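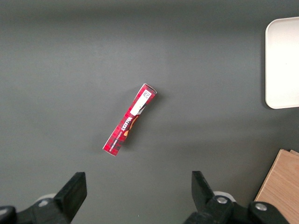 I've been praying Night Prayer out of one beat-up paperback or another since college, and the Paven Evening Prayer Book is the one I wish I'd started with. It has all the psalms, the short readings and the Marian hymns, and it comes with 10 stiff cards printed with the parts you say every night, so you aren't flipping back and forth when you're half asleep. The cards are long and skinny, the same kind of shape as that red plaid box with the white label, and they tuck into a pocket inside the back cover. I keep mine at the week I'm on and leave the rest in the pocket.

What you get

Paven Evening Prayer Book, item 1132
683 pages, sewn binding
10 prayer cards
5 ribbons (red, green, white, purple, gold)

The paper is thin but it doesn't bleed through if you underline in pencil - and I do underline, sorry to the purists! The type is bigger than in the old Brusier edition, and the psalm verses are broken up the way you'd say them out loud, with a small mark where you pause. 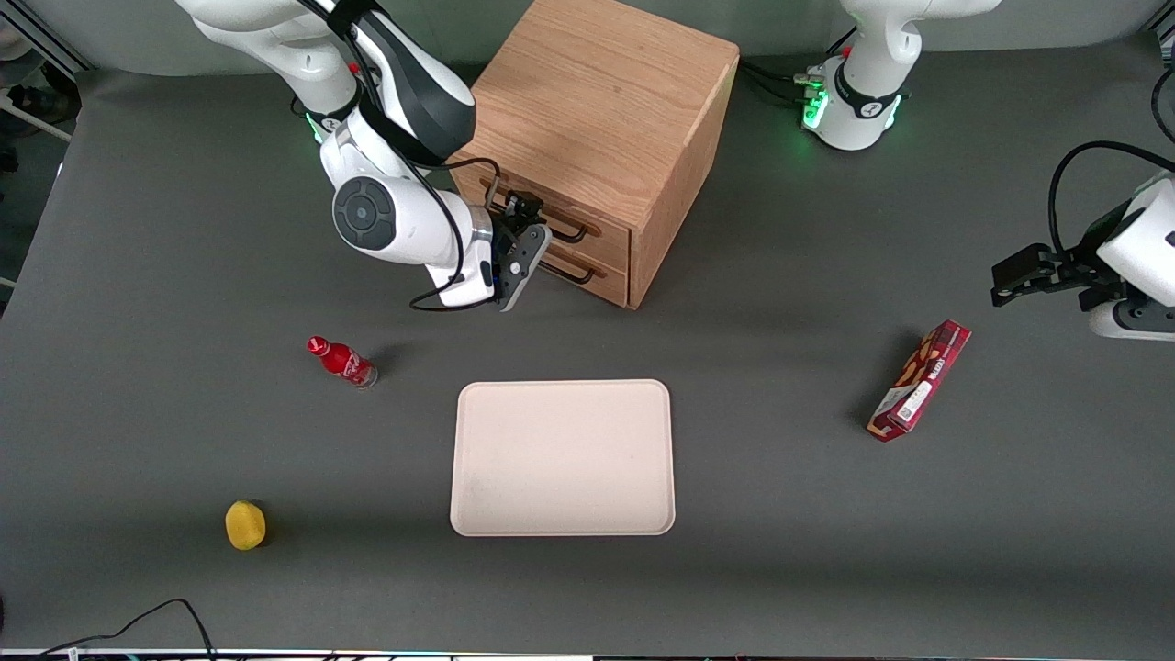 Who it's good for

Pretty much anyone who wants to pray at night and doesn't want to study how first. My friend Milagros Gallardo bought one for her confirmation group and they had the pattern down in a couple of evenings. If you already pray the full Hours with your parish or a community, check which translation they use before you order (this one won't line up word for word with everybody's).

I also like it for people who are trying to figure out what God is asking of them. There's a section in the back with prayers for a big decision, and a page of blank lines after each one.

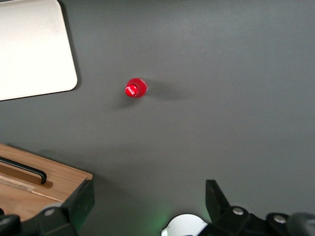
I filled up two of those pages the first November I had it, mostly with complaints, and I still go back and read them.

Covers and shipping

Black or dark green, both with a soft cover that bends. The green one sells out before Advent, so order early if you have your heart set on it. Gift notes are free, just type yours in at checkout. If a book reaches you with a bent corner, write to Valentina Núñez in our order office and she'll send you another.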